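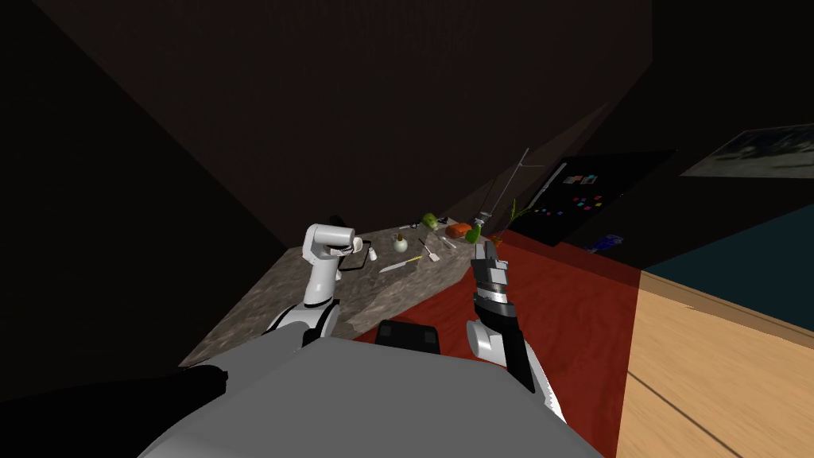

Section 2: Working out what to buy (before you unpack anything)

I know you want to get to the wiring. So did I! But most of the messages I get about this guide are from people who bought the wrong gripper, or the right gripper and no spares, so please give this section an evening before you spend any money.

The kitchen worktop job is the one I plan everything around: two arms on one body, a speckled stone counter, and a scatter of small things to handle. An onion, a knife, a spatula, a shaker, a green pepper. If your budget can cope with that lot in simulation, it'll probably cope with whatever you've got in mind.

2.1 Make your list in the simulator first

1. Open the Zikasen planner and load the kitchen room. It's slow the first time (mine took long enough to make toast), so leave it alone while it loads.

2. Put your own items on the counter. Go through your real cupboards and match the sizes as closely as you can. A pepper and a flat spatula ask very different things of a gripper, and you want both kinds in there.

3. Turn the counter a bit so it isn't square to the robot. Real kitchens are never as tidy as the default layout, and I missed a reach problem for weeks by keeping everything straight.

4. Run each pick with the left arm, then again with the right. Write down every one that fails and which arm it was. Don't fix anything yet, just write it down.

Note: save the room under a new name before you start moving things. The planner overwrites the original without asking, and there's no undo. Yes, I learnt that one twice.

2.2 Turn the list into a budget

5. Sort your failures into reach, grip and sight. Reach failures mean a longer arm or a moved base, and moving the base is free, so try that first. Grip failures usually mean different fingers. Sight failures are nearly always lighting, and a decent lamp is the cheapest thing in this whole guide.

6. Price the arms as a pair. Dodby sell them singly and it's very tempting to buy one now and one later, but my pair with the body came to £3225 and buying them separately would have cost me a fair bit more in delivery alone. If you can only stretch to one, get the body with both mounts anyway.

7. Add the fingers. I paid £48 a set for the soft ones and I'd buy two sets per arm. They wear at the tips, and when one goes you'll be stuck until the post comes.

8. Add £70 for cables and an emergency stop button on a long lead. Please don't skip the button to save money. I'd sooner you went without the second set of fingers.

9. Now add a bit for things you haven't thought of. I won't give you a figure, as it depends how careful you are, but mine went on a power supply, a sturdier bench and a rubber mat.

Caution: leave sharp knives off the real bench until you've finished Section 6. They're fine in the simulator, and handy too, as a thin handle lying flat is a proper test of your fingers. On the bench, use a wooden spoon in its place.

2.3 Check the room as well as the robot

10. Measure the gap behind the counter. My first plan had the arm swinging straight through a shelf.

11. Look at the floor. Rugs are lovely but a heavy base will sink into one and lean, so either take it up or budget for a board underneath.

12. Check the doorway. The Benavides crate is 88 cm wide, and my front door is not. Tirta Nugroho very kindly helped me get it in through the back, and it wasn't a quick job.

13. Find your socket. You want the robot on its own wall socket, with no extension lead shared with the kettle.

2.4 When to order

Ordering in July worked well for me, with the arms and the fingers turning up in the same week. Spares from Zorkville take longer than the arms do, so put that order in first, even though it feels back to front.

Keep the boxes! You'll need the foam inserts if anything has to go back, and the arms won't be accepted without them.

14. Print your failure list and your budget and keep them together. You'll want the list again in Section 5, when we run the same picks on the real bench, starting with the left arm.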